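Chapter 7
When the Door Does Not Open: Faults in Contact Tasks

What you will learn in this chapter

After you have worked through this chapter you should be able to tell the difference between a fault of perception and a fault of contact, to read a force log together with the camera stream, and to write a stop rule that works before something breaks. You will need the terms from Chapter 4 (grasp, pre-grasp, approach) and the part of Chapter 6 about joint limits. Readers who skipped the exercises in Chapter 6 should go back at least to the second one.

7.1 A fault at Kunow

In the laboratory at Kunow, a household task set called Uveo was used for the training of a kitchen policy. One task of this set is the opening of a microwave door. The arm must bring the finger to the vertical handle, go behind it, and pull along an arc. In simulation the policy did this well, and it was moved to the real arm in June.

On the first Friday the arm was given 20 trials. In 18 of them the door opened. In the other 2 the finger did not arrive behind the handle. It stopped on the front of the door, and the controller, which saw a distance still to travel, increased the command. The wrist bent back and the force went up until the motor protection switched off the joint. By then the mount of the finger was cracked.

It would be easy to say that the policy was badly trained and to train it again. The team did this first, and the same fault came back. Only after the second cracked mount did they return to the simulation and look at the moments before contact, one after the other, from the view of the wrist camera.

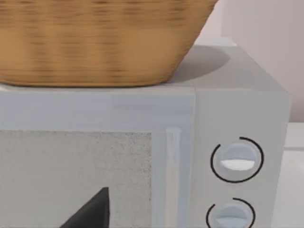
Erkov objected at this point that a still view can tell us where the finger is but never how hard it presses, and that the team was looking at pictures when it should have been reading forces. The objection is correct, and we will come back to it in Section 7.3. A view before contact has another use, however. It lets us ask which parts of the handle the camera can still observe when the arm comes close, and which parts the policy must remember or guess.

In a close view such as this one, the handle continues below the part that the camera shows, and the window does the same. The upper end of the handle is visible, but the lower end is missing. The policy had learned to place the finger with the help of both ends. When one was missing, it used the last position it had stored. In simulation the stored position was always good, for the simulated microwave does not move. On the real counter the appliance slid back a little each time the door was pulled and pushed, and the stored position became old.

7.2 Three questions to ask first

Before you change any parameter after a contact fault, write down the answers to these questions.

What did the robot observe in the last second before contact, and what did it only assume?

Which quantity was the controller trying to reduce, and could this quantity be reduced at all after the contact?

Which limit stopped the motion in the end, and was this limit meant to protect the robot, the object, or the person near it?

For the case at Kunow the third answer is the most serious. The motion was stopped by the motor protection. This limit is there to save the motor from heat. It reacts slowly, and it knows nothing about a door, a finger or a hand. A person who held the appliance steady during the trial would have had no protection from it.

7.3 Position error and force

Let us now take the objection seriously. The force log from the two failed trials shows a short step at the first contact, then a steady rise. In the successful trials the step is there too, but after it the force falls again when the door gives way. The first step alone is therefore a poor signal for a stop rule. What we need is a rule that looks at force and motion together: if the force rises and the finger does not move, the command must be taken back.

The Thongsuk rule, which we derive in the next section, has exactly this form. It needs only one threshold for the force and one for the speed of the finger. We will first write it for a single joint, and then extend it to the full arm with the Jacobian from Chapter 5.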